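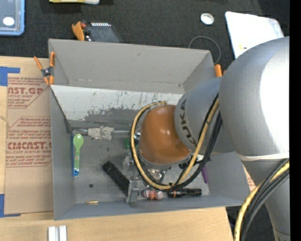
How often should I wash out a storage bin?

Every 3 months does it for mine, or sooner if something leaks. I use warm water, a squirt of dish soap and an old sponge, then leave the bin upside down on a towel overnight.

Will scuffs come off a plastic bin?

Some will! Baking soda paste gets rid of the gray smudgy kind – the deep scratches are there for good, and I've stopped fussing over them.

Can I keep spoons and other kitchen odds and ends loose in a big bin?

You can, but small stuff slides around and you'll be fishing for it. I lay a dish towel on the bottom (my friend Nermina Mujić uses shelf liner and swears by it) and put the spoons in a shallow tray on top.

How many bins do you own?

I'm at 8 right now, down from a pretty silly number in January.

Do you sell labels?

Nope, just the free printable ones on the Flelora page. They fit most bins with a flat front – trim the edges if yours has a narrow lip.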